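Why Are Tennis Balls Fuzzy?

Hi, it's Soledad Ventura again! Last time I told you why a soccer ball has patches, and a reader named Tülin Gökçe wrote in to ask me about tennis balls. Great question, Tülin, because I play with mine all the time (badly) and I'd never really stopped to think about the fuzz.

A tennis ball starts out as a hollow rubber ball. If you hit it bare, it would zoom off and slide all over the place. So it gets a coat of felt, kind of like a fuzzy sweater. The little hairs grab at the air as the ball flies, and that slows it down so you have a chance of getting your racket there! The fuzz also grabs the strings, and that's how good players make the ball spin.

Now look for the white line. It's called a seam, and it's the place where two pieces of felt meet. Each piece is shaped a bit like a peanut, and they hug each other all the way around the ball. Try following the line with your finger. You'll end up right back where you started. 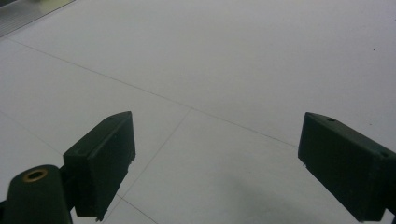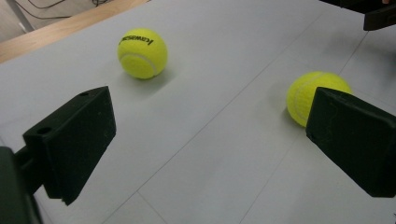
Tile floor first, then two tennis balls on a gray tabletop. See the curvy white seams?

Want to try something? Find a hard floor like tile, and a rug. Drop your ball from as high as your shoulder on each one and watch how high it comes back up. I did 11 drops on each and my rug bounces were way lower. A rug is squishy, so it soaks up some of the push. Then try an old ball next to a new one. Mine has been under the porch since July and it goes thud.

Write and tell me what you find out! Next time: why golf balls have dimples.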